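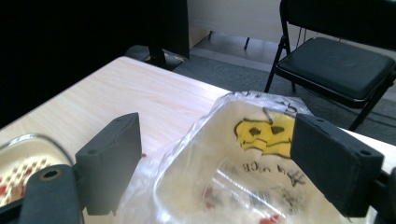

**Marker pen on a white plastic tub - how to get it off?**

Posted by Chiamaka Bashir

Got a white plastic tub, someone's drawn a yellow face on it (dark eyes, dark mouth) and scrawled all over the side and up near the rim in black marker. Keep it in a clear plastic bag on the table at the moment. Want to use it for beads so would like it clean. Washing up liquid did nothing. Fairy nuff, it's marker. But what next? Don't want to wreck the plastic. Also is the bag worth keeping or just get a lid?

**Celeste Louro**

Surgical spirit on cotton wool. Dab, leave it a minute, wipe, fresh bit of cotton wool, go again. Black usually shifts first, the yellow might be paint pen and that's slower - try a plastic scraper or an old bank card, not a knife. Window open. Test on the bottom first, some plastics go cloudy. Don't use nail varnish remover, I melted the side of a sandwich box with it and it's still tacky.

200 ml bottle from the chemist will do you for ages. Wash the tub after with warm soapy water and let it dry properly befor anything goes in.

Re the bag - fine for keeping dust off, useless if it tips over. I'd want a lid for beads.

**Ajayi**

just leave the face on, looks cheerful

toothpaste works on biro, never tried it on marker. white paste not the gel. rub it with a damp cloth, takes forever tho. did 2 goes on my lunch box and teh name was still there a bit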